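Notebook, July 2018
Glue shear tests, second batch

Damián Ledesma wants an answer on the Redon glue before he orders the big tub, so I have spent the better part of the day breaking lap joints. I said in April that I didn't believe the figures on their sheet and I still don't, though my reasons have changed a bit.

The sheet says the bond is stronger than the wood. Every glue sheet I have ever read says that. It tells you very little, as beech and pine are both wood and one of them gives up long before the other. There is no species named, no grain direction, no clamp time. There is a nice drawing of a chair.

What I did. Cut 40 lap joints from the same beech board, all planed the same morning and glued within the hour. Half with Redon, half with the Goltis we have always used. Same brush, washed between. Clamped overnight on the long bench, then left on the rack. Labelled in pencil on the end grain this time, after the mess with the masking tape in the first batch, when the labels came off and I had a box of anonymous sticks.

Pulled them one at a time on the old frame with the Thambiah load cell. Highest reading of the day was 3181 newtons and it was a Goltis joint, which I did not expect and don't especially trust. I pulled the one next to it from the same end of the board and it let go far lower, with a clean shiny glue face and hardly any wood torn. To me that says starved joint, too much clamp pressure, and has nothing to do with what was in the bottle. 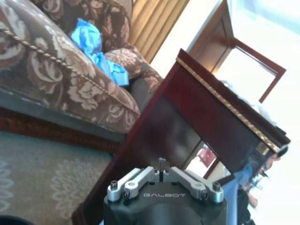 The load cell itself is my next complaint. It came back from Sornevport with a calibration sticker and a certificate that lists one point, at 1000 newtons. One point! You can draw any line you like through one point. I hung the known weights off it before starting and it read true enough at the low end, but we have nothing heavy enough to check the top, and the top is where all the interesting joints break. So treat everything in the upper half of the table as a comparison between the two glues and don't quote it to anyone as a strength.

On the comparison. If I throw out the joints that failed with a shiny face, Redon and Goltis look the same to me. If I leave them in, Redon looks a little better. Damián will want to leave them in. I would ask him who decided they were bad joints, and when, and the answer is me, after seeing the number. That is not a good way to do it. Next time the broken faces get sorted by somebody who hasn't seen the readings, and only then do we match them up.

The spread bothers me more than the averages. Within one glue, same board, same hands, the results wander all over the place. Any difference between the two brands would have to be large to show through that, and it plainly isn't large. I suspect my brush. I was putting it on by eye, and the later joints had more squeeze-out than the early ones, so I must have been getting more generous as the day went on. And I did the Goltis set first. Stupid. Should have mixed them up.

The claim about open time I can speak to more firmly. Redon say you get longer to fiddle. Spread a thin coat on an offcut and it had skinned over in 5 minutes with the window open, and the Goltis beside it went at the same pace as far as I could tell with a fingertip. It was a warm day and the air was dry. Would like to see it done again in winter before believing either of them.

Smell: Redon is worse. Colour when dry: Redon slightly yellower, would show on maple, wouldn't matter on anything we make at present.

To do
Redo with alternating glues, weigh the glue on, one person spreading throughout.
Find something heavy for the load cell, or ask Sornevport why they stopped at one point.
Soak test. Neither sheet mentions damp and most of what comes back to us for repair has been kept in a shed.
Keep the broken pieces, they are in the shallow drawer under the vice. Please don't light the stove with them.

Have told Damián to buy a small bottle if he must and leave the tub alone for now.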